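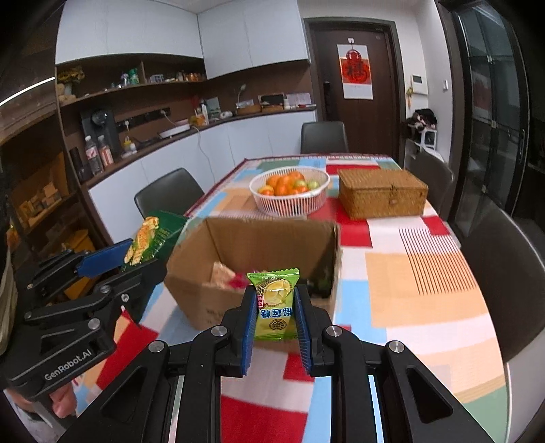

Product Review: Salletti Countertop Impulse Sealer, 12-inch Model
Ristville Community Food Program – Equipment Notes
Reviewed by Noelia Arroyo, Packing and Storage
8 Dec 2025

The Ristville Community Food Program repackages dry goods bought in bulk, including rice, lentils, rolled oats, dried fruit and wrapped sweets, into household portions. Until this spring the packing room relied on twist ties and a pair of aging clamp sealers. The program purchased one Salletti countertop impulse sealer in April and has used it on every packing day since. The following review is intended for pantries, school kitchens and small shops that are considering a similar purchase.

Price and Contents

The unit was purchased for $89 from Cantero, a restaurant supply dealer, with delivery included. The carton contained the sealer, a spare heating wire, two replacement strips of nonstick cloth, a small screwdriver and a printed manual. The manual is brief but clear. The diagram for changing the wire is printed too small to be read comfortably, and staff enlarged it on the office copier.

A foot pedal is sold separately. The program did not purchase one and cannot comment on it.

Setup

No assembly is required. The sealer weighs enough to stay in place during use, and its four rubber feet hold well on a steel counter. On a painted wood table the unit crept backward under repeated pressing until a shelf liner was placed beneath it. The power cord is short. Users whose outlets are set low on the wall should plan the position of the work table before the unit arrives.

The timer dial is numbered from one to eight. There is no temperature control, as is usual for this class of machine. The operator places the open end of the bag across the bar, presses the arm down until the light goes out, and holds it for a moment longer while the seal cools.

Performance by Bag Type

Thin polyethylene bags, used for oats and pasta, sealed cleanly at setting three. Setting two left gaps near the corners, and setting five melted through the film.

Heavier bags, used for rice and dried beans, required setting five. The program tested a sample of these by hanging each filled bag by its sealed end overnight. One seal opened, and the cause was a grain of rice caught in the closure.

Foil-lined pouches, used for coffee and powdered milk, were less consistent. Setting seven gave an acceptable seal on most pouches, but pouches with side folds often showed a weak point where the layers change from four to two. Sealing a second time, slightly above the first line, corrected the problem in nearly every case. Organizations that pack mainly in gusseted foil should consider a machine with a wider element.

Cellophane did not seal at any setting. The manual states this plainly, and the result should not be held against the product.

Speed

In one regular session, two staff members sealed 576 bags of rice. The timer light began to lag toward the end of the session and the arm became warm to the touch. The manual recommends a pause after prolonged use, and the program now schedules a break at the midpoint of each session. With that adjustment the lag has not returned.

Purificación Marín, who supervises the packing room, reports that new staff learn the machine within a single morning. The most common early error is lifting the arm too soon, which wrinkles the seal. The second is overfilling. A bag needs at least two inches of clear film above the contents.

Comparison With the Bretetti Hand Clamp

The older Bretetti hand clamps remain in the building and were used for comparison. The clamp is lighter, costs far less and can be carried to the shelf, which is useful for closing opened bags. It is a poor choice for volume work. The grip becomes tiring, and the seal is narrow enough to peel apart under light handling. The Salletti seal is wider and can usually be opened only by tearing or cutting the bag.

For a household, the clamp may be sufficient. For any group packing more than a few dozen bags in a week, the countertop model is the better value.

Maintenance

The nonstick cloth over the element is the part that wears. The first strip was replaced after 19 packing days, when brown marks began to appear on the bags. Replacement requires two screws and a few minutes. The heating wire has not yet failed. Cantero lists a pack of spare wires and cloth strips together, and the program has ordered one.

Starch and sugar dust collect along the bar. Silviu Ghiță, who maintains the program's equipment, recommends wiping the bar with a dry cloth at the end of each session, with the unit unplugged and fully cool. Water should not be used near the element.

Safety

The bar heats only while the arm is held down, and no burns have been reported. The edges of the arm do pinch, however, and fingers should be kept on the handle. The program does not permit anyone under 16 to operate the unit.

Points for Improvement

The dial turns too freely and is easily bumped to a different setting. A strip of tape now holds it in position during long runs. The indicator light is difficult to see under bright overhead lamps – an audible signal would be welcome. The cord should be longer.

Customer Service

Remedios Collado contacted Salletti by telephone regarding the size of the replacement cloth and received a correct answer on the first call. A later written question about gusseted pouches was not answered for several weeks.

Overall Assessment

The program rates the Salletti 12-inch sealer as good and recommends it for dry goods in plain polyethylene bags. It is recommended with reservations for foil pouches. A second unit has been included in the equipment request for the coming year.

Questions about this review may be directed to Inmaculada Bermúdez at the program office during regular hours.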